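Home » Help desk » Grocery boxes » Ticket 1097

Ticket 1097: Fruit box turning up short and a bit battered
Status: Open, waiting on customer
Opened by: Amado Marquez
Product: Hasard weekly box, small
Handled by: Ezequiel Montes

Amado Marquez wrote:

Hi all, me again I'm afraid! I've had the small Hasard box since we moved to Pangilinan and mostly I love it, so please don't read this as a grumpy one. But this is now the second delivery running where the fruit has been, well, not great, and I thought I'd better put it through properly instead of moaning to my sister about it.

I've been through the help page and done what it says. I checked the packing slip against my order (they match, 5 kinds of fruit, no swaps marked). I checked my delivery note, which still says "leave in porch, not on step". I also turned off substitutions in August and it's still off, I looked twice.

What I haven't managed is getting the photo uploader on your form to take more than one picture, it just spins.
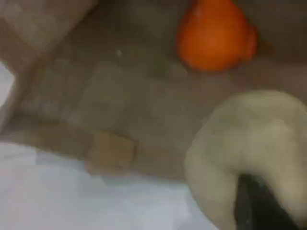 My main worry is the way things are packed these days. The old boxes came with those crinkly paper nests and everything stayed put, even when the driver was in a hurry. The last couple have had no nests at all, so the fruit is free to roll about and bash into its neighbours, and by the time I've carried the thing through to the kitchen I can hear it going. Look at the shape of the orange one, all lopsided with that bulge on its right side. It may well have grown like that and I'm happy to eat a wonky one, I only want to know whether wonky is what I signed up for. My slip says "standard" and I've never ticked the cheaper mixed grade. Two of the pears had gone soft by the next morning as well, and they went in a crumble, which was lovely, but I'd wanted them for lunches.

Could you check which grade my account is on at your end? And are the nests coming back?

Ezequiel Montes replied:

Hello Amado, thanks for going through the checks first, it saves us both a lot of time. Your account is on standard. The box was packed at our Vornudis site though, and they've been trying it without the paper nests on small boxes. I've put a note on your account asking for nests and credited you for the pears. Could you try the uploader again after logging out and back in? It sometimes sticks.

Amado Marquez wrote:

Brilliant, thank you, that was quick! Logged out, logged in, uploader still spinning. I tried it on my phone too and got as far as 90 per cent before it gave up. Credit has shown up fine.

One more thing while you're here: my neighbour gets hers through Endo and says hers still has nests. Is that a different packing site?

Ezequiel Montes replied:

It is, yes, they pack their own. I've passed the uploader problem to the web team and will keep this ticket open until your next box arrives. Let me know how the pears look.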